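Prendon Hair Shade Notes
Version 2, 15 Oct 2021

Overview

Prendon is a small set of written notes on hair coloring, kept as plain text tables. Each row covers one color service: the starting shade, the shade the client asked for, the product line used, the time on the hair, and what the stylist wrote down at the end. It was put together by Leonilde Bragança and Custódio Abreu from paper cards kept at the Calado salon.

There are 100 rows in this version. Version 1 had fewer columns and should not be mixed with this one, as the shade codes were changed.

Files

services.csv -- one row per visit
shades.csv -- the 21 shade names and their codes
stylists.csv -- initials only
CHANGES.txt -- what was fixed and when 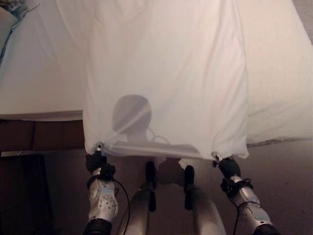

The shade names are the ones the salon uses on its own wall chart. They do not match any maker's chart. "Warm chestnut" in shades.csv covers what two stylists used to write as "chestnut" and "light auburn", and Idalina Veloso went back through the cards to decide which was which. Where she could not tell, the code is 00.

Columns in services.csv

visit_id: a number with no meaning outside this file
start_shade: code from shades.csv, judged by eye in daylight
target_shade: code from shades.csv
length: short, chin, shoulder, long
texture: straight, wavy, curly, tight curl
gray_share: none, low, half, high
minutes: time from the last section applied to the rinse
toner: y or n
note: free text, spelling left as written

Minutes were rounded by the stylists themselves, and 30 is by far the most common value. Treat it as a habit of the salon as much as a measurement. Rows with highlights and a full color on the same visit have the time for the full color only.

How the cards were typed up

Custódio typed all the cards and Noreen Moynihan checked them against the originals in March. Client names, phone numbers and allergy notes were left out at the typing stage and were never stored in any file. Cards with no target shade were skipped. 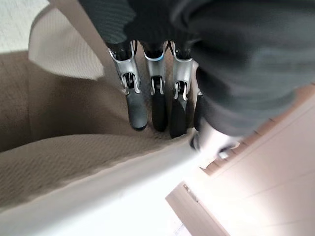 Can the notes be used to pick a color for a client?
They were not made for that. The rows record what was done and leave out skin tests, past bleaching and home color, all of which a stylist needs to know first.

Known problems

Curly and tight curl were used loosely before the salon agreed on the terms -- check the note column if texture matters to you.
Long hair is over-represented.
Some notes mention "the Nerel mix". It is a house blend of two browns and has no code of its own.

Use and contact

Free to use and share with credit to the Prendon notes. Corrections go to Joaquim Guerreiro at the Calado front desk. Please give the visit_id and the column.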